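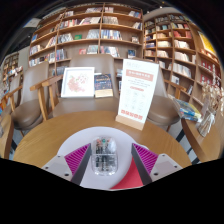 The Cenerham Round Table

We drew the Cenerham for people who like to settle in with a book and then find, an hour later, that they've also answered their mail and ordered a second coffee. It's a round wooden table with a warm honey-colored top, and the rim is rounded all the way along, so sleeves and wrists slide over it kindly. Semberg has been making café furniture since 1987, and this is still the one our own families ask for!

Good for reading corners, bookstore cafés, and that odd bit of the living room where a square table never quite fits. Leave a framed print and a book or two standing at the back and you'll still have room in front for a mouse pad with a wrist rest.

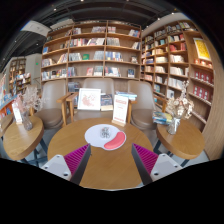
Chairs to go with it

We like it best with upholstered armchairs in taupe or brownish gray, the kind with light wooden armrests and a tall, curved back (your shoulders will thank you). Set them in a shallow arc, and add small round side tables on dark metal legs if you'd like a spot for a vase of dried flowers.

Care and delivery

Wipe the top with a soft cloth, barely damp, and oil it every September. Assembly takes 2 people and 15 minutes. Delivery is within 9 working days. 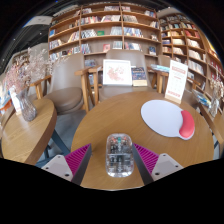 Dralport, 2024-05-30

The Cenerham is back in stock at our Dralport showroom, and Ilgın Özkan would be delighted to talk sizes and finishes with you. For café and bookstore orders please ask for Kaan Çınar, who can also arrange a visit to the Altıntaş workshop.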